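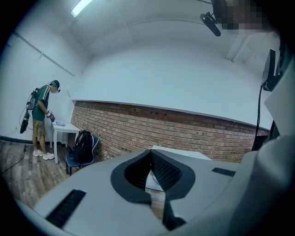 What do you get with the Kirnum hand-held gripper kit? Two grippers, a backpack rig, the cables, and a year of Vavness, the software that sorts your recordings.

We've been using the kit since July. Posting notes here for anyone comparing it with the Talberg.

1/ Setup is quick. So-yul Ki had her first rig on and recording in 20 minutes with the printed guide. The second one took less.

2/ The backpack is fine for an hour. After that you want a break. The straps are narrow and the weight sits low. Talberg puts the battery on the belt, and I like that better.

3/ We practice on tabletop jobs. Pick up a plate, set it down, go again. A small table against a wall works well. Keep the cables behind you and you can bend and turn normally.

4/ Vavness took 244 recordings from us in the first batch and rejected 26. Most of the rejects were people starting to move before the beep. That one is on us.

5/ Support: Hadi Nimri wrote in with a question on sync and got an answer the same afternoon. A second question took four days.

6/ Spare finger pads are $120 a set. Too high. Yara Matar is asking Okafor if they stock a pad that fits.

7/ We're keeping the kit through the trial. Still waiting on a price for the second year of Vavness. Will add it to this thread when I have it.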